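# Tape marks on a shared robot bench: what is good practice?

**Asked by Laiba Ghauri** | Section: Workplace robotics, rules and procedures | Viewed 2762 times

Our department operates a two-handed humanoid at a table for pick-and-place trials. It is used by three teams in turn, and each has its own habits with regard to marking the table. Over time the surface has gathered patches of tape in different colours. Some mark a start position, some mark a drop zone, and one or two have no owner that I can trace.

I have been asked to draft a short local rule before the next safety review in March. I should be grateful for advice on the following points.

- Should tape colours carry a fixed meaning across all teams?
- Is it acceptable to leave marks in place between sessions?
- Who ought to sign off the state of the table before the robot is enabled?
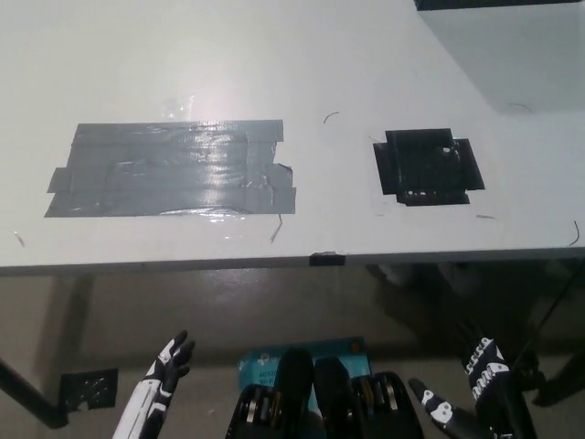

The supplier's handbook (ours is a Kekeck installation) deals at length with guarding and emergency stops but says very little on the condition of the work surface. Our internal procedure is equally silent. I would prefer to adopt wording that another site has already tried.

---

**Answer 1 - Johannes Lekota** (accepted, 38 votes)

I was responsible for the equivalent procedure at Bagheri, where four benches were shared between departments. The text we settled on was brief, and I reproduce the substance of it.

**1. Meaning of marks.** Each bench has one marking sheet, kept at the bench. A mark that does not appear on the sheet has no meaning and is to be removed at the next changeover. Colour alone should not be relied upon. Grey and black, for instance, are easily taken for repairs or for cable tape, and under strong lighting a shiny tape may not look the same to a camera as it does to the operator. If marks are used by the vision system, specify a matt tape and record the make.

**2. Condition of marks.** Tape is to be laid flat. Wrinkled or lifting tape is to be replaced, and a patch built up from several strips should be replaced by a single cut piece where possible. A raised edge can catch a fingertip or tilt a light object, and the fault will then be recorded against the gripping routine.

**3. Surface.** The table is wiped before each session. Hair, thread and offcuts of wire are to be removed by hand and with the robot disabled. We found this the least observed clause of all and eventually placed it first on the checklist.

**4. Floor and approach.** Boxes, packaging and loose cables are to be kept clear of the floor on the robot's side of the table. Cables that must cross the area are fixed or covered. The same clause applies to anything stored beneath the table within reach of the hands.

**5. Sign-off.** The operator who enables the robot signs. A supervisor's signature is required only after a change to the marking sheet - we tried requiring both every time, and people began signing in advance.

As to leaving marks between sessions, we allowed it, provided that the sheet was current. Form 2144 in the Gronaler template set is a reasonable starting point for the sheet, although the column for tape width can be deleted.

---

**Answer 2 - Piltari site office** (11 votes)

We do not permit tape on robot tables at all. Positions are printed on a removable mat and the mat is numbered. It costs more at the outset. A mat must be checked for movement at the start of each shift and it does not suit teams that alter their layout every day, so it may not be suitable in your case.

---

**Answer 3 - guest**

Just use one colour and tell everyone. We have had tape down for almost 100 sessions and no problems.

> **Comment, Johannes Lekota:** I would advise against an unwritten arrangement where three teams are concerned. New staff will not have been told.

> **Comment, Laiba Ghauri:** Thank you. I have circulated clauses 1 to 5 with minor changes. One team has asked whether the marking sheet may be kept electronically. Is there any objection, provided that it can be read at the bench?

> **Comment, Johannes Lekota:** None from me. Print a copy for the review all the same.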